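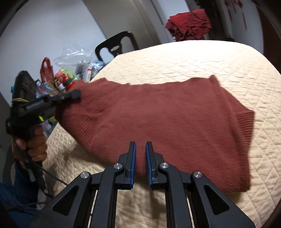

Ildikó Bognár folded sweaters for 14 years before anyone asked her how she did it. At Latow, a garment-care company that handles returns for clothing brands, the answer now matters to the business.

Since May, she and 6 co-workers have spent half of each shift folding with hand-held grippers, one finger on each side, while the motion is recorded. The recordings train the folding arms that Latow plans to install on its second line. The rest of the day they fold the old way, by hand.

The tools are slower. Bognár does 217 pieces on a normal half shift and 86 with the grippers. Pay by the piece had to go, and everyone in the group is now on an hourly rate. She says she takes home slightly more than before and her wrists hurt in a different place.

Knits are the hard part. Ribbing stretches when it is pulled, and a side seam will roll under if the cloth is laid down too fast. "With my fingers I feel it going," she says. "With these I have to look."

Gwenaël Pons, the floor manager, expects the arms to take plain T-shirts first and sweaters much later. He has promised no layoffs through the first year. After that he won't say — the contract with Ostermann, the largest customer, is up for renewal then.

Two of the younger folders have asked to train as line technicians. Bognár hasn't. She wants to stay on knits, and she has asked Pons to put that in writing.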